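Home | Issues | Authors | Submit | Search

Shares 58 | Comments 7

3. Collection of Examples

3.1 Task and workspace

The Jaltham set was gathered to train a policy for the handling of small boards and modules inside desktop computers. Earlier sets of this kind have mostly used bare boards clamped flat to a bench, where the gripper can approach from any side. A board still fitted in its case is a harder matter. Walls, brackets and cables limit the approach, and the view from a fixed camera is often blocked by the arm at the moment of contact. We therefore collected all examples with the case present and with its side panel taken off.

The case is laid on its side on a slatted aluminium table, so that the arm can work from above. A printed fixture plate stands beside it and holds boards between raised supports. Each example starts from a rest pose above the table and ends when the operator releases the control handle. Operators were told to move at a pace they found comfortable and to avoid correcting a poor approach more than 2 times; beyond that the attempt was closed and marked as abandoned. Figure 1 shows the arm at work over the motherboard.
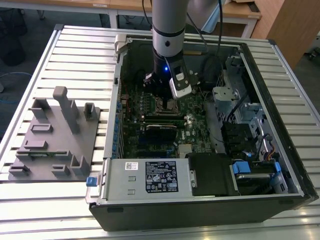

Figure 1. Robot arm and gripper lowered into the open computer case, with the fixture plate to the left. A thin green circuit board lies in the fixture.

Begović objected at the review stage that abandoned attempts ought to have been kept in the training portion, as a policy which never meets a bad approach will have no means of leaving one. We accept the point in part. The abandoned attempts are released with the set under a separate label, and Section 5 reports results with and without them.

3.2 Sessions and labelling

In total 700 examples were retained, gathered over 58 sessions by seven operators. Sessions were held at the Risell site, and the position of the case on the table was changed between sessions — never within one — so that a change in performance could be traced to a known change in layout. Labels were added in Dereck, our in-house annotation tool, which plays back the camera view beside the recorded joint positions. Two annotators marked the start of the approach, first contact and release. Where their marks for first contact disagreed, the later one was used.

Force readings were recorded but are not supplied to the policy in the present work. Their quality differed from one session to the next, and a drift found in October affected the readings until the sensor was replaced. The affected sessions are listed with the release notes.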